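Comparing two grippers on one arm without losing your afternoon

Quick notes from swapping between the Brerico and the Gurnent on our bench arm. Written fast, fix later. Assumes your arm already homes and your wrist camera streams.

What you need
Both grippers, the adaptor plate, hex keys, a mug, a saucer, a tablecloth. Patterned cloth if you've got one. Plain white washed out the depth for us.

Step 1. Power down, then swap. Not the other way round. Raimonds cooked a connector doing it live.

Step 2. Set the payload. Ours: 276 g for the Brerico, 285 g for the Gurnent, plate included. Close enough that you'll be tempted to skip it. Don't. The arm sags a touch and you'll blame the fingers.

Step 3. Redo the tool centre point. Four touches on the same spot, save under a new name. Do not overwrite the old one (I did).

Step 4. Check the wrist camera before any grasping. Open the fingers all the way, park above the cloth, look at the live view. You want to see the fingertips and still have plenty of clear cloth to aim at.
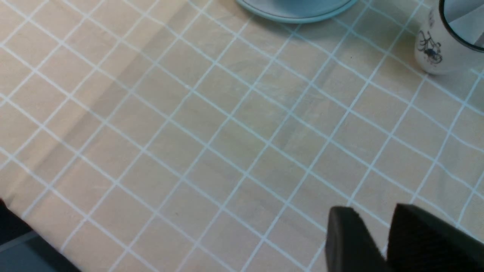 If the fingers eat too much of the view, tilt the camera mount a notch and go again. Lock focus on the cloth, not the fingers. They'll go a bit soft, fine. Kill auto exposure too, black fingers up close push it all over the place.

Step 5. Run the same picks on both. Mug by the wall, mug by the handle, saucer by the rim. 22 tries each, same start pose, same speed. Put the things back by hand in the same spots, grid lines on the cloth help alot.

Step 6. Log as you go. Tries, drops, slips, anything wierd. Grethe wants force readings too, so tick that box in the controller before starting, can't add it after.

Creases
Smooth the cloth between runs. A fold reads as an edge in some lighting and the planner gets ideas. Clips on the table edge work.

What we got so far
Gurnent better on the mug, closes slower but holds. Brerico better on the saucer, thinner tips get under the rim. Handle grasps bad on both, 3 drops in a row before lunch. Haven't tried the softer pads yet, Adwoa has them on order for December.

Config files are in the shared folder under gripper-swap. Ask Triin if you can't get in.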